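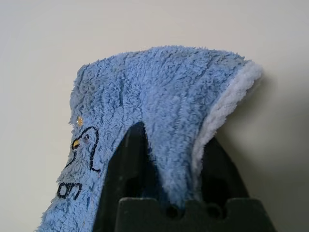
Light blue towel with a paler reverse.

Call for volunteer researchers: the Mededthorpe Burial Ground Project

Do you like old newspapers, parish registers and the puzzle of a surname spelled four different ways? We would love to hear from you. The Mededthorpe Burial Ground Project is looking for new researchers to join us over the winter and help find out who is buried in the old chapel ground on Bickerstaff Lane.

The ground was in use from the 1840s until just before the First World War. There are 268 names in the burial register, but only a fraction of those people have a stone, and quite a few of the stones give nothing more than initials and a year. So far we have put together full life stories for 19 of them. They include a canal boat carpenter, two sisters who ran a hat shop, and a man who was married three times and left a will that kept his children arguing for a decade. There is a lot still to do!

What you would be doing

Each researcher takes on a small group of names, usually one family or one row of the ground. You would trace them through the census, civil registration, chapel minute books and the local papers, then write up what you find in plain English. Some people produce a page and some produce ten. Both are fine. If a trail goes cold, we want to know that too - a note of where you looked saves the next person hours.

We are especially short of people for:

The Walex family, who have seven entries in the register and seem to vanish from the county after 1881. We think they may have gone overseas, possibly under a different spelling.

The infant burials along the north wall. Most have a first name and a date and very little else. This is slow work and can be sad, so please think about whether it would suit you before you ask for it.

Transcribing the sexton's account book. His handwriting is terrible and his remarks about the weather are a joy.

Who can apply

Anyone aged 18 or over. You do not need any qualifications, and you do not need to live nearby, as a good half of the work can be done from home. Beginners are very welcome and will be paired with someone who has been at it for a while. If you have Welsh, or can read older German handwriting, please say so in bold letters, as we have a small bundle of family correspondence in each that we have been staring at helplessly since the spring.

You will need a computer and a reliable internet connection. We cover the cost of certificates and give you a log-in for the Clastia records database, where all our notes and scans are kept. Travel to the county record office is paid back if you clear it with us first.

Time

Most of our researchers give two or three hours a week, and we ask for a commitment through the end of March. We meet online once a month to swap findings and get each other unstuck. These evenings tend to run over, mostly because someone has turned up a bigamist.

What happens to the work

Finished biographies go on the project website under your own name, or without it if you prefer. We are also putting together a printed book with a first run of 200 copies, and every contributor gets one. Descendants do get in touch with us, and we pass their messages on to whoever wrote the piece.

How to apply

Send a short letter or email to Stanisława Dudek, project coordinator, telling us a little about yourself and any research you have done, even if it is only your own grandparents. Let us know which of the jobs you like the sound of. There is no form to fill in. The contact details are at the foot of the website's home page.

Please write by October 19, 2025. We will reply to everyone, and new researchers will get their first names from the register within two weeks of that.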